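Teleoperation Operators (fixed term, 4 posts)
Pladcombe, Brastby site

Pladcombe records demonstrations for training robot arms on household tabletop tasks. We are recruiting four operators for the second phase of the Komatmont project, starting in January.

The work
Operators drive a two-arm station from a seated position, using a pair of hand-held leader arms. Each demonstration is one complete attempt at a written task, for example putting an object into a basket or clearing a table. The target for the phase is 2,000 accepted demonstrations across 236 task variants. Failed attempts are kept but must be labelled as such before the next one is started. Some tasks are taught by hand — the operator holds the arm and moves it through the motion directly.

Requirements
Steady use of both hands for sessions of up to an hour
Normal or corrected eyesight
Ability to follow a written procedure and log faults in plain English
Previous robot experience is useful but not required. Gaming, crane or sewing machine experience will be considered.

Training
New operators complete 500 practice runs on the Šimkus trainer before recording. Practice is paid at the full rate.

Hours
Day shifts, weekdays only. Part-time applications are accepted.

To apply, send a CV and a short covering letter to the Brastby office, marked "Operators". Closing date: 7 March 2020. Shortlisted applicants will be asked to attend a practical test at the station.

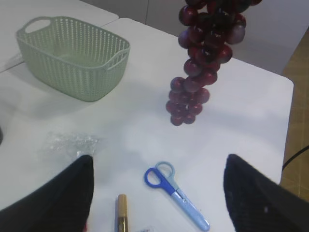
Do operators need to be able to program?
Programming is not part of the post. Tasks are loaded by the engineering team, and operators start, stop and label each recording with a foot pedal and a simple menu.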